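Clisberg open day, simulation demo: who went?

Posted in: Visits and Events

nandon_fan
2020-06-08

Did anyone else join the Clisberg open day? It was online only this year, having been put off from April. I signed up for the Nandon session, where they run the arm in simulation and talk over it. There were 72 of us on the call by the end. I thought it was well run and would like to hear what others made of it.

For those who missed it, the first part was slides. The second part was the simulator with a mixed lot of household shapes, and the operator took requests from the chat.

pelletline
I was there. Slides were too long. The simulator part was good, but I'd have liked to see the real cell. You can make anything look tidy on a screen.

nandon_fan
They did say the real cell would be shown at the next one. I took a still during the second part, when they had the gripper up against the end of the ribbed tube. There was a bowl, and a green curly thing like a vine off to the right. They were talking about thin-walled hollow parts at this point, and whether you go for the rim or the outside.

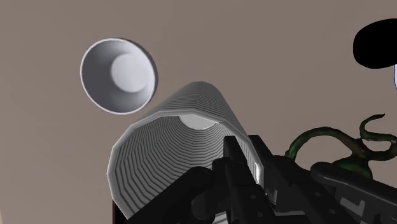 pelletline says the rim every time, if the part is stiff enough. We pick plastic sleeves at work and going round the outside means opening the fingers much wider than you want in a full bin. The trouble is that a simulator treats the wall as rigid unless somebody has told it otherwise, and I didn't hear them say they had.

Sầm
They did, but it was in the answers at the end. All the objects are rigid. The presenter said soft parts were on the list for later. I asked about ribs as well, as our hoses are corrugated and the fingertips catch between the rings. The answer was that the collision shapes are simpler than what gets drawn, so you may see ribs on screen and the gripper is working against something smoother.

nandon_fan
I missed that. It does change how I think about the tube.

Guronon
Going to disagree with the general mood. I didn't learn much. 26 minutes of slides before anything moved, and the chat requests were mostly people asking for harder objects for the fun of it. For a firm thinking of buying, cycle time and failed picks matter, and they gave figures for neither.

Sầm
It was an open day, not a sales visit. You can book one of those separately.

Guronon
Fair enough, but the invitation said "for users and buyers". I had two colleagues sitting in and both left before the simulator came on.

pelletline
Agree about the figures. I don't agree about the requests. Watching it try awkward shapes told me more than the prepared run did.

nandon_fan
I've written to ask if the recording will go up. Will post the link if they send one. Sầm, did you get the notes on the collision shapes, or was it only spoken?

Sầm
Only spoken. I wrote down what I could and will type it up tonight.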